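The Year I Bought a Big White Table

We use cookies to remember your preferences. By continuing to read you accept our cookie policy. OK

I should start by saying I never wanted a white table. I wanted a dark one, the heavy kind with rings on it from other people's coffee cups, and I had wanted it for so long that I'd already picked the bowl to go in the middle. Then in October I drove out to the Tiketti secondhand barn on the far side of Cultavdale, walked past every dark table in the place, and came home with a slab of white the length of a small car. It cost me $200 and the use of my back for a weekend.

My apartment has one decent room, and for years I had filled it with little surfaces. A desk for bills, a card table for sewing, a tray on the sofa for dinner. Every one of them was too small for what I did on it, so everything I did spilled onto the next one (I once mailed a birthday card with a pin in it – sorry again!). One big table, I figured, would put an end to all that.

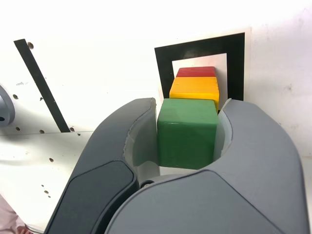

A green cube, with yellow and red behind it.

The first thing you learn about a big white table is that color goes crazy on it. A lemon looks like somebody plugged it in. I laid out my sewing scraps the first night and stayed up way too late just moving them around, a bit of red next to a bit of mustard, because I could finally see them. On my old card table, which was brown and sort of sad, everything looked like something I ought to mend. I made a whole quilt top in 4 evenings and I am not a fast sewer.

The second thing you learn is that white shows everything else too. Crumbs, obviously. Ballpoint. The faint blue shadow of a grocery bag that got left out with a wet bottle in it. I bought a special cream, then a special sponge, and then a second cream to fix what the sponge did. Dish soap and a soft cloth work better than any of it, and I wish I had the money back.

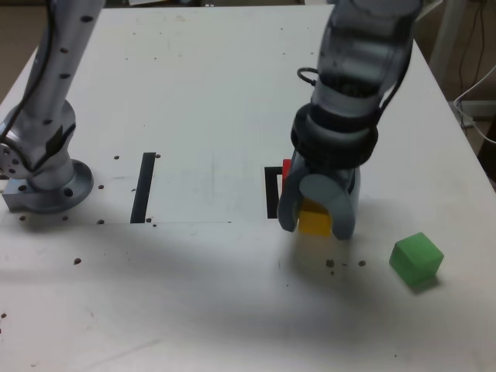 Cords were my next headache, and I'd love to hear from anyone with a big table who has this licked. I wanted the lamp, the sewing machine and my laptop all out at once, which is the whole point of having the space, and by the end of the first week it looked like I'd dropped a pot of spaghetti. What I was after was the look of that black cable on the left-hand arm, hugging the outside all the way down to the joint instead of flopping across the white. So I bought a roll of hook-and-loop tape and strapped my lamp cord to the lamp. It took me 3 tries to leave enough slack for the neck to bend, and the first time I got it wrong I pulled the plug clean out of the wall. But it's neat now, and I can get a full yard of fabric past it without snagging. 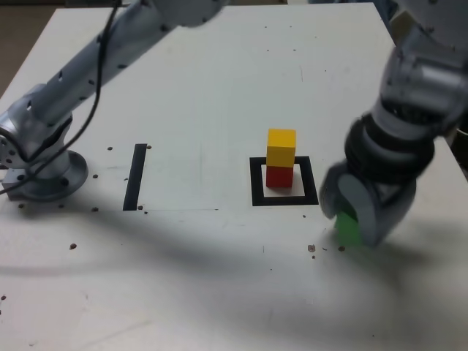

BRIRIMEL – Issue 80 – 10 December 2019

By now I'd started looking at tables everywhere I went, which made me terrible company. At Chaimongkol, where I get the green curry every chance I have, I spent most of a lunch running my thumb over the edge of the tabletop and wondering how they'd finished the corners. The waitress asked if something was wrong with it. I said no, it's gorgeous, how old is it? She brought me more rice and backed away slowly.

I did come around on the scratches, though. I made my first one with a seam ripper, a long thin one right where I sit, and I sulked over it for days. The second was a pizza cutter and I barely looked up. Once there were enough of them to stop being separate marks I relaxed, and that's when people started staying later. Guests can tell when you're watching their glass.

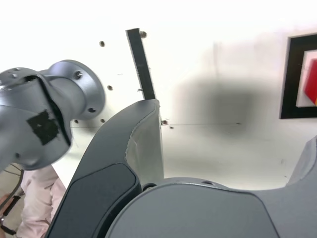

We eat at one end and leave the other end a mess, and I've quit clearing it when company comes. Half a quilt, a jigsaw with the sky still to do, the bills in their shoebox. My neighbor's kids head for that end the second they're in the door, and the puzzle gets a few more pieces every visit, some of them even in the right place.

If you're thinking of buying one, measure your stairwell before you go. I measured the room, the doorway and the trunk of the car, and I felt very smart until the second landing. We got it up with the legs off and a lot of language. Take the legs off at the store, put the bolts in a bag, and tape the bag to the underside. I put mine in a coat pocket and then wore a different coat for a week.

I still don't have anything to go in the middle, by the way. The bowl I'd picked out is white.

Contact us | © 2019 Bririmel Magazine. All rights reserved. | Back to top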